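How I fold (and before that, wash) a slippery nylon jacket

I put off washing shiny jackets for years. They'd go on the hook by the back door, get worn all winter, and by June the cuffs had that gray shine and I'd just shove them in a closet and hope. Then my neighbor Yvette Melnyk, who used to run a hiking rental counter up in Kustthorpe, watched me stuff one onto a shelf and asked if I was okay. So she showed me her way, I changed a couple of things, and this is what I do now.

It works for windbreakers, track jackets, thin rain shells, anything smooth and synthetic. Don't use it on down or on anything with a glued-on lining that's already peeling.

What you need

Mild liquid detergent (no softener, it leaves a film)
A soft toothbrush
A mesh bag, if the jacket has cords
A wide plastic hanger
A laundry basket
A clear bit of floor or a bed

Getting it ready

Empty the pockets. All of them, including the little inside one. I have washed 4 lip balms in my life and I'd like to stop there.

Check the care label first. It might be at the side seam or down near the hem, and the print fades fast, so I take a picture of mine with my phone the day I buy the jacket. If it says hand wash, believe it. Everything from here on is for jackets that can go in the machine.

Zip it all the way up, undo any snaps you can't reach later, and pull the drawstrings out even on both sides. If the cord has a stopper, slide it down close to the end and tie a loose overhand knot below it — a cord that gets sucked back into its channel is a twenty-minute job with a safety pin, and you will say words.

Now the dirty spots. Wet the toothbrush, put one drop of detergent on it, and go over the collar, the cuffs and the hem in small circles. Be gentle over anything printed. Leave it for 11 minutes (that's how long my coffee takes, I never said this was science). Don't let it dry on there.

Washing

Cold water, gentle cycle, low spin, half the detergent you'd use for a normal load. Bright colors go in alone the first time. I found that out with a red windbreaker and a set of Girard pillowcases my aunt gave me, and they are pink now, and I've told her I like them pink.

If it still feels slick or smells soapy when it comes out, run one more rinse. Shake it hard over the tub, hang it on the wide hanger with the zipper halfway down, and pull the sleeves straight. No dryer unless the label says so. Mine take an afternoon on the porch.

Folding without losing your mind

The trouble with this kind of fabric is that it won't stay where you put it. You fold one sleeve, it slides off. I gave up on the kitchen table and went down to the floor, where there's room to spread the thing out and nothing for it to slide off of. Sweep first, obviously.

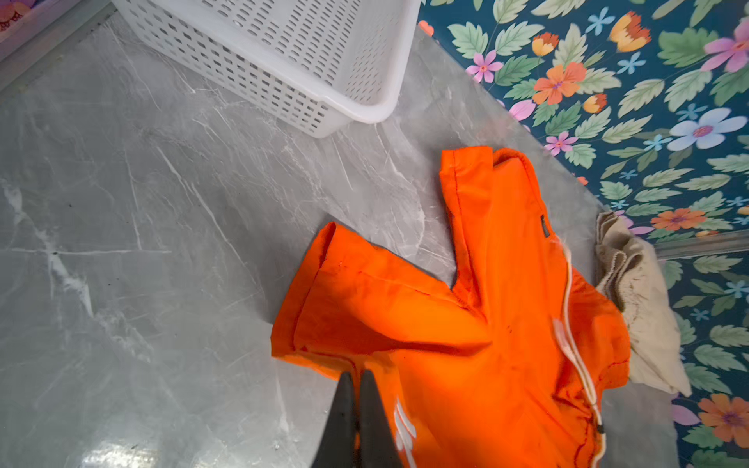 Start with the sleeves. Reach in and unroll the cuffs if they've flipped over, because a rolled cuff makes a lump that throws off every fold after it. Then find the collar, take hold of both shoulders, give the whole jacket one good snap and lay it face down.

Smooth from the middle outward with flat hands so the air gets pushed out. Fold the left sleeve straight across the back, then the right one on top of it. Bring each side in to the center. Tuck the drawstrings inside now or they'll hang out and catch on everything.

From the hem, roll it up toward the collar, pretty snug. When you get to the top, if there's a hood, flip it back over the roll like you'd do with a pair of socks. For a jacket with no hood, I use a wide hair elastic. My sister-in-law Francine likes to fold hers in thirds and stand them up in a drawer, and that's fine too if your drawers are deep. Mine aren't.

The rolls go into the basket and then up to the top shelf, collars facing out so I can tell which is which. Leave a little room between them, and don't store them if there's any damp left in the cuffs. Check the cuffs twice.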